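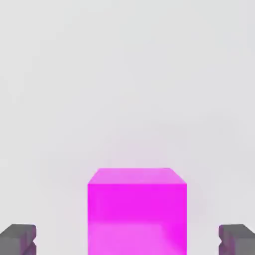 Magenta cube, shown from slightly above.

Urnomwood Footstool Cube by Zukley

We've been making the Urnomwood in our Clindonura workshop for a good while now, and it's still the piece people write to us about most (usually to ask whether it will cope with a labrador, and the answer is yes, within reason). It began as a plain footstool for the end of a couch and has since been put to work as a side table, a spare seat at Christmas lunch and, in one house we know of, the place where the cat holds court.

The inner is a firm block of high-density foam with a softer layer wrapped over the top, so your heels sink in a little while the sides keep their shape. The cover is a heavy wool blend woven for us by Kerekes, who have supplied our upholstery cloth from the beginning and put up with a great many phone calls about colour. It's rated to 3,000 rubs, tested on the finished cover with the seams in place, and it softens nicely over the first winter.

Colours

There are 22 in the current range. Magenta is the loudest of the lot and we're very fond of it, though if your lounge room leans more to greys and creams you might be happier with Oatmeal or Wet Slate. Do order swatches first! Screens differ, and a cloth that looks one way at midday can look quite another under a lamp. We'll post you up to five at no charge.

Size and care

The standard cube measures 42 cm each way and weighs 4.5 kg, so most people can shift it from room to room without calling for help. The cover comes off with a zip along the base. Wash it cold on a gentle cycle, dry it flat in the shade and put it back on while it's still the tiniest bit damp, as it goes over the corners much more easily that way. Please don't tumble dry it.

Price and delivery

$74 for a spare cover, $289 for the complete cube. Delivery is free to metro postcodes, and we'll quote for anywhere further out. The workshop is closed over the New Year break, and orders placed after 29 December 2025 will be packed when we're back at the benches.

Spare inners are sold separately. Email us with your order number and we'll match the right one to your cover.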